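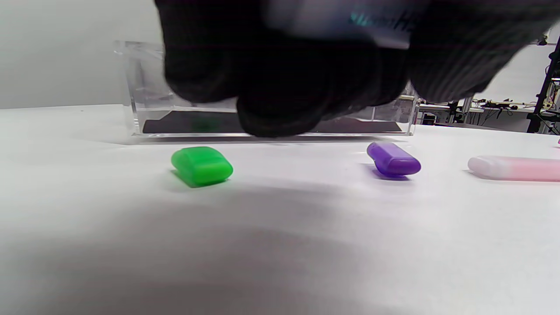 Open day at Utetti, my notes (long)
Board: Automation / Visits and shows

bundgaard_th
Posted 21:14

I was on the open day of Utetti in Dundgate this June and I promised to write something for those who could not travel. Excuse my English, I write slowly and check the words.

The entrance was free but you had to register, and they closed the list at 200 persons. We were divided in small groups. My group started in the room where they teach pick and place. The task on the table was very simple: small colored plastic pieces, green, purple and pink, and a clear box with a black bottom. The pieces have to go into the box. A person shows the task by hand many times, and afterwards the arm tries it alone on another table.

Fouzia Minhas led this part. She told us they had 1,561 demonstrations recorded for this one task on the morning of our visit. I asked why so many for a thing a child can do. She answered that the number is not the difficult part, the variety is. The pieces must lie in different directions, near and far from the box, otherwise the arm learns only one table.

Then we saw the arm. In my group it did well with the pieces that lay free, and it was weak with a piece close to the wall of the box. It stopped there, waited, and tried again from the same side. I would have liked to see it try from the other side.

The coffee was good. Parking was not good.

c_fontes
Posted 21:40

Thank you for writing this. Did they say anything about the clear box? We have tried transparent containers at work and our depth sensor sees almost nothing, only some noise where the edges are. I would choose a gray box and save myself one month.

bundgaard_th
Posted 21:52

Yes, one visitor asked exactly this. Fouzia said the clear box was chosen on purpose, because their customers have clear boxes. They use ordinary color pictures for this task and no depth. I can't tell you more, I am not a camera person.

HarisG
Posted 22:05

I was there too, in the afternoon group, and I must disagree a little. "Did well" is too kind. In our group the arm dropped the purple piece two times and the guide moved it back to a comfortable place before the next try. If you put the piece back by hand where the arm likes it, you are not showing me a machine, you are showing me a rehearsal.

Also I think 1,561 is a lot of human work for three colors of plastic. A bowl feeder and a simple sorter do this since forty years.

rlaxdal
Posted 22:31

Haris, I don't agree about the feeder. I work in my family's packing shop (Laxdal, we are very small) and we change the product nearly every week. For each new shape a feeder needs new tooling. The last offer I got was from Arnotari and it included 400 hours of engineering. For one product I would sign it. For us it makes no sense.

About the piece moved back by hand, you are right, and I would have complained in the room.

HarisG
Posted 22:38

I did complain in the room. She was polite and made the next try without touching the pieces. It worked, but slowly.

For short series I accept your point. Still I want to see a number of successful tries, not a number of recordings. They had a poster with recordings only.

bundgaard_th
Posted 22:50

I missed that poster. In the morning the arm had no drops, so perhaps we saw different days in the same day. I change my "did well" to "did well in the morning".

c_fontes
Posted 23:02

Is there a plan to publish the recordings? And do they repeat the open day?

bundgaard_th
Posted 23:10

Next one is in autumn, registration on their page. About publishing I asked and got "we are thinking of it". They want to reach 1,790 recordings first and then test with other boxes. If somebody goes, please put a piece against the wall of the box and write here what the arm does.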